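Gurnolau Centre for Practical Skills
@gurnolaucentre · 2019-11-04

1/11 The Centre's assembly boards are available for loan again. Each is a white rectangular board with blue parts, cut-out slots and small raised plates. Loan conditions and advice on setting up follow in this thread.

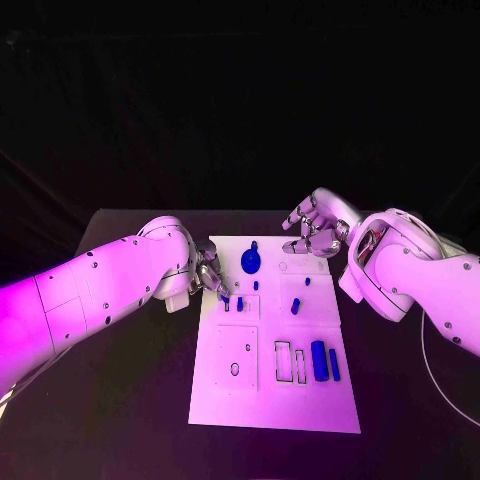
2/11 WHO MAY BORROW
Schools, colleges, training providers and registered community workshops may borrow a board. Private individuals are welcome to use one on site at our Greston rooms during opening hours.

3/11 Each organisation may hold 2 boards at a time. The loan period is 4 weeks, with one renewal if no other borrower is waiting. Renewals should be requested by email before the due date.

4/11 WHAT IS SUPPLIED
The board, its loose parts in a lidded tray, a printed parts list and a layout card. Please check the tray against the list on the day it arrives and report any shortage within two working days.

5/11 SETTING UP
Place the board near the middle of a steady table, with the long side facing the person working. A dark, plain table top is recommended. White board edges are easy to see against it, and a dropped part can be found quickly.

6/11 A plain dark cloth hung behind the table is useful in shared rooms. Ordinary curtain fabric is suitable and does not need to be pressed.

7/11 LIGHTING
Several borrowers have asked about coloured light. The boards may be used under any colour. Please note that strong pink or violet light tints every white surface, and parts should be checked against the list under ordinary white light – both before and after the session.

8/11 WORKING WITH THE PARTS
Pegs are to be lowered straight into their slots. If a peg does not seat, lift it out and try again. Parts must not be tapped in with a tool, sanded, oiled or marked in pen.

9/11 CLEANING
Wipe the board with a soft, slightly damp cloth and let it dry flat. Loose parts may be washed by hand in lukewarm water. Slots can be cleared with the small brush kept in the lid of the tray. No solvents, please.

10/11 LOST PARTS
The collection recorded 1,281 loans up to the end of last financial year, and 217 replacement parts were issued over the same period. Single pegs are replaced free of charge. Raised plates are charged at cost – see the Clidon price list on our website.

11/11 BOOKINGS
Requests for December are open now and close when all boards have been allocated. Collection is from the Gunnlaugsson Building, ground floor counter. Delivery within Greston can be arranged when booking. Borrowers with boards already on loan do not need to reapply.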